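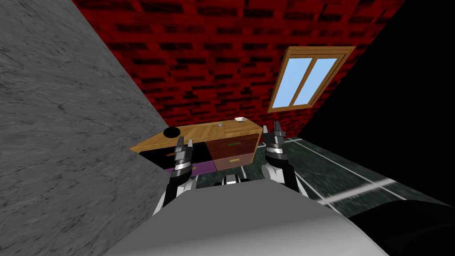 About Rovarska

Hi, and thanks for stopping by! I run Rovarska, a small shop in Pastville that sets up two-armed mobile robots and keeps them in working order. I do the setup work myself, most of it in simulation first and then on the real machine, and I like both halves about equally (depends on the day and on how the cables are behaving).

People usually come to me with a robot that's already been bought and a job that sounds simple. Open a drawer, pick up a bowl, put it somewhere else. Then the left arm bumps the base on the way up and everybody gets nervous. So I start with a model of the robot and a room to put it in, a cabinet with drawers and a few things on top, and I work out where the base should park before anyone powers up a motor. I swap the colors and textures around a lot. Purple drawer, pink drawer, green floor, brick wall, whatever! A vision system that only knows one kitchen is going to have a bad time in the next one, and I'd much prefer to find that out at my desk.

The machine I know best is the one we call Arancibia. It has two arms and a two-finger gripper on each, and I've had it apart more times than I can remember. Setting it up from cold goes like this: home both arms, check the wrist joints for play, open and close the grippers with nothing in them, then run the reach test at low speed with a hand on the stop button. After that I do the camera calibration, and then I do it again after lunch, when the machine has warmed up. The two results never match exactly. If they're close I go with the second one.

Looking after it is less exciting but it's most of what I get paid for. Finger pads get swapped every 300 hours. I used to stretch that to 330 if the pads looked okay, and I quit doing it after a gripper started letting go of mugs. Wrist bolts get checked with a torque wrench on Monday mornings, before coffee if I'm being good. I write everything down in a paper notebook that lives on top of the toolbox, and yes, it has grease on it.

Repairs can happen at your place or mine. Most jobs take roughly 2 days, longer if a wrist has to come all the way off. I keep spare pads, belts and connectors on the shelf. I also wrote a little program called Nukov that compares the joint positions in the model with the ones coming off the real robot and complains when they drift apart. It complains plenty. Every customer gets a copy with the setup, plus 12 months of me answering the phone.

If you've got a robot sitting in a corner because the arm shakes or the drawers keep winning, send me a note. Tell me what the base is, what's on the ends of the arms and what you want it to do. A short video of it going wrong is great too, the worse the better!

Contact | © Rovarska, Pastville | Back to top

This site uses cookies to remember your settings. Accept | Decline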